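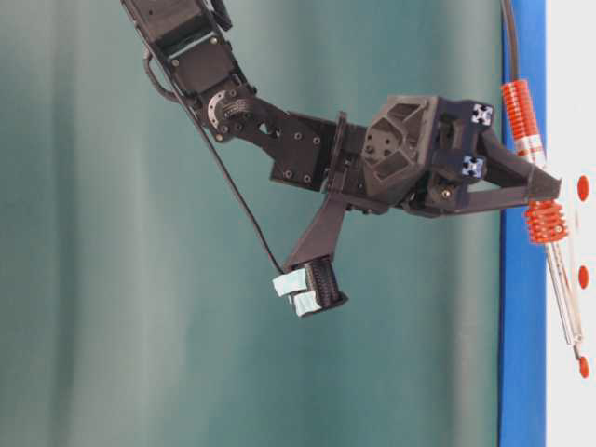 I joined the robotics evening class at Sumville in the spring, mostly to get out of the house, and by 9th May I was on the arm team with Sajib Wanigasekara and Chaminda Fakir. We call the arm Emo. The first few weeks were all assembly and I was slow at it. The forearm link has small round screws set along its edges and I must have put half of them in twice, the first time with the wrong length. The wrist housing went better. By then I had learned to do all the screws up finger tight before going near them with the driver.

Our task for the end of term is called the spring test. The long finger has to come up against the red coil and press on it without sliding off to one side. Chaminda wrote the first version of the code and it was far too keen. I spent an evening changing one number at a time and writing the results in a notebook. The setting we have kept for now is 1310, which means nothing outside our own program, but I have it written on the back of my hand most weeks.

The other finger is the one I look after. It has a ribbed tip with light blue pads stuck on the front, and the pads are a nuisance to cut neatly. My scissors are no good for it. Sajib uses a craft knife and a steel ruler and gets a much cleaner edge, so I have bought the same knife.

The cable is still on my list. It runs in a long straight line down to the tip and I would like more slack in it before we try bigger movements. Sajib thinks it is fine. We have agreed to clip it at the elbow and see.

There are 14 of us in the class, split into teams, and the one next to us is building a sorter they have named Pevden. They are further on than we are. They also started with a kit from Mondal, and I would do that if I were beginning again, as printing our own parts took up two whole sessions and several reprints.

The demonstration evening is in June. Before then I need to recut the pads, fit the clip and go through the code comments with Chaminda, who wants four of my variables renamed.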